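Folding bench – shared workshop build, June 2023

Gallery of the two-arm folding bench, kept by Kumaresan Warrier. Clémence Vasseur does the wiring and most of the gripper work. The control code is called Renaud. The project name is Omness, and it appears on the parts drawers and nowhere else.

Both grippers use the same layout: a rounded black housing, two metal fingers, flat linkage plates angled inward so the tips meet on the center line. The plates went through several revisions. The current set is cut 93 mm long and leaves enough room at the tips to take a single corner of cloth without dragging the layer under it.

Finger force is set in software on a scale that stops at 250. T-shirts run at 167. Higher values hold better but leave a crease at the corner that shows in the finished fold.

The work surface is black and joined from sections. The seam stands a little proud and thin cloth can catch on it, so fold paths are planned to lift before crossing. Sanding the joint is on the list.

Shirts are picked up by a lower corner. Red, blue and white cloth all separate well from the black in the wrist camera view. Dark cloth does not, and for now it is left out of the test pile.
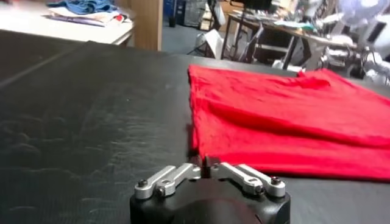
Corner detection still runs on one wrist camera at a time. Clémence wants both views merged before the sleeve folds are tried again – the wiring for that is done, the calibration is not.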